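Gripper pads: where the comparison stands

The hand-held grippers at the Flandau bench have been running with two kinds of finger pad since June, and we now have enough sessions on both to say something useful. The Zallari pads are the flat black blocks most of you know. The Solheim pads are softer and have a shallow groove down the middle. Both bolt onto the same arms, so a swap takes 5 minutes with a hex key.

We ran 2,000 grasps in total, split evenly between the two sets. The objects came from the usual kit: blocks, markers, small boxes, cable ties in a bundle, and the slotted tray task, where a thin item has to be lifted out from between two dividers.

On blocks and boxes there was no real difference. On anything round the Solheim pads did better, mostly on markers lying flat on the table. The groove centers them and they stay put while the wrist turns. With the flat pads, operators had to slow down at that point or the marker would roll toward the tip.
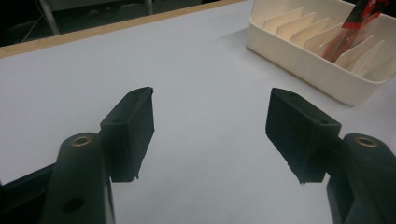 The tray task went the other way. The Solheim pads are thicker, and getting them down on both sides of a thin part without pushing on the dividers took several tries. Most operators asked to go back to the flat pads for that one. Grip strength was fine with either set once the pads were in position.

Wear is the other thing to report. Flat pads start to go at the corners and along the lower edge. This doesn't seem to hurt the grip much, but it does change how the tip looks on video, and the tracking software from Cunov was tuned on new pads. We are now replacing them after 18 hours of use. The Solheim pads held their shape longer but pick up dust and need a wipe between sessions.

For now, flat pads stay on as the default. If your task is mostly round objects, ask for the grooved set when you book the bench. Please write down which pads you used in the session log, including any change partway through. A few logs from the first weeks left this out and we could not use them.

Next we will try a thinner version of the grooved pad on the tray task. Results will go in the next issue if the parts arrive in time.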